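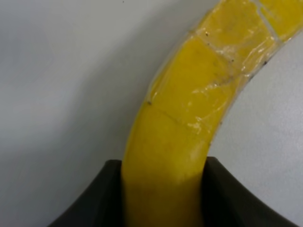 The Teramano arm, November evenings

Welcome to the gallery for our arm build, put together at the Clundine shared workshop by Jahangir Weerasinghe and whoever else had a free evening and a kettle's worth of patience! I've been meaning to get these up for weeks. The project took over a good part of my fall, and quite a few of you have asked how the gripper side of it is coming along, so I'll try to answer that as I go (and I do tend to go on, so please forgive me).

A quick catch-up for anyone new. We named the arm Teramano after a long argument over sandwiches, and the control program is called Zestus, which was Jahangir's choice and which I have grown to like. It's on version 3 now. The first two versions closed the fingers at one fixed strength, fine for blocks of wood and rather hard on anything you might want to eat. The new one lets us set a closing limit on a scale that goes up to 400, and we've been happiest at 258. At 287 we started to hear little creaks, so we came back down in a hurry!

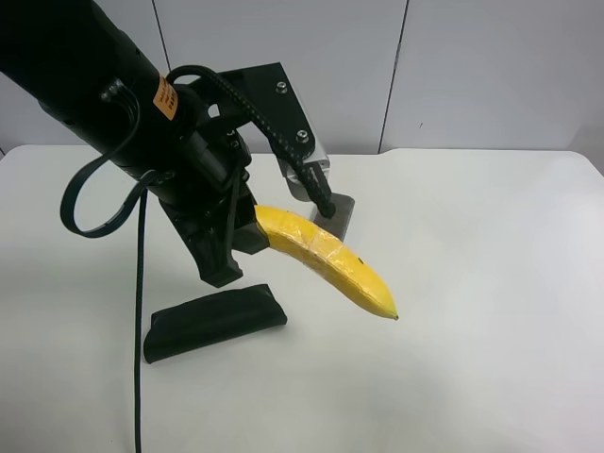

Cables have eaten more of my evenings than any other part of this build, and I say that as someone who rewired a whole garden shed with my brother-in-law. Every wire has to have enough slack for the wrist to turn and still stay clear of the fingers, and I must have redone the ties on ours more times than I care to admit. I've left a nice generous loop hanging off the side of the arm, and the braided cable goes up and over the wrist and follows the black mounting plate down to the gray pad. The long thin one still dangles nearly straight down in front of the table, and I'd like to clip it back before we try any faster moves.

Next on the list is the Chowdhury stand, a sturdier base we've been drawing up between us, with room underneath for the power supply. If you're a member and fancy helping with the drilling, come and find me at the back bench after 7 p.m. I'll add more pictures once it's bolted down.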